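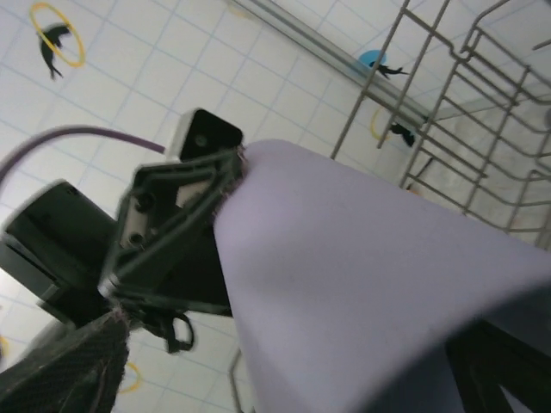 Pale lavender cloth, gathered at one corner.

Home | Kitchen | Set-up guides | Spares | Contact
354 shares 2 comments

Section 2: Setting up your Nimex tabletop dishwasher

Welcome, and thank you for getting this far with us. If you have followed Section 1, your machine is now out of its box and the foam blocks have gone from around the door. The rest takes an unhurried hour or so, and there is no harm at all in stopping for a cup of tea between the plumbing and the first wash.

Choosing the spot

1. Pick a level, sturdy worktop close to the kitchen tap. The drain hose can't be extended, so hold it up to the sink before you settle on anything.
2. Leave a hand's width of clear space behind the machine, and check that the door opens fully without catching on a tap or a cupboard handle.
3. Turn the front feet until the machine stops rocking. A quarter turn at a time is plenty – it is surprisingly easy to overshoot and find yourself chasing the wobble from one corner to the other.

CAUTION: Never stand the machine on a hob, even one you no longer use.

Connecting the water

4. Turn off the water at the stop valve and put a towel down.
5. Screw the Dendbridge adaptor (in the small bag with the spare washers) on to your tap by hand. If it won't go on straight, take it off and begin again.
6. Push the inlet hose on to the adaptor until it clicks, then give it a gentle tug.
7. Hang the drain hose over the edge of the sink with the hook supplied. The end should sit above the waterline when the sink is full.
8. Turn the water back on slowly and look at each joint. A drip at the adaptor usually means the rubber washer has slipped.

NOTE: Older taps with an unusual thread may need the Rerkorum ring, sold separately. Take your old tap end along to the shop if you can, as it saves a second trip.

Salt and rinse aid

9. Unscrew the salt cap in the floor of the machine, fill the chamber with water (this first time only) and then top it up with dishwasher salt. Some water will spill over, and it can be left where it is.
10. Fill the rinse aid drawer to the line and wipe up any splashes. They make a great deal of foam otherwise!

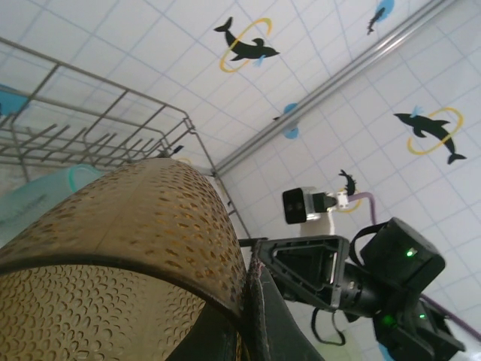

Amber, dimple-textured surface in close-up.

The first wash

11. Run the machine empty before you trust it with your plates. Choose the Kárason programme, which heats to 60 degrees and finishes with a cold rinse.
12. Expect a pause of some 19 minutes near the middle. The machine goes very quiet, and a good many of our customers have rung us to say it has broken down. Please leave the door shut and let it carry on.
13. When the light turns green, open the door a little way and wait for the steam to clear before you reach inside.

CAUTION: The heating element stays hot after the programme ends. Keep children away from the open door.

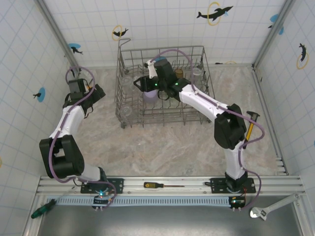 Can I leave the hose connected to the tap between washes?

We would rather you didn't. Turn off the tap after each wash, press the release button on the adaptor to let the pressure out, and then unclip the hose. It can stay coiled behind the machine until next time.

Next: Section 3, Loading the baskets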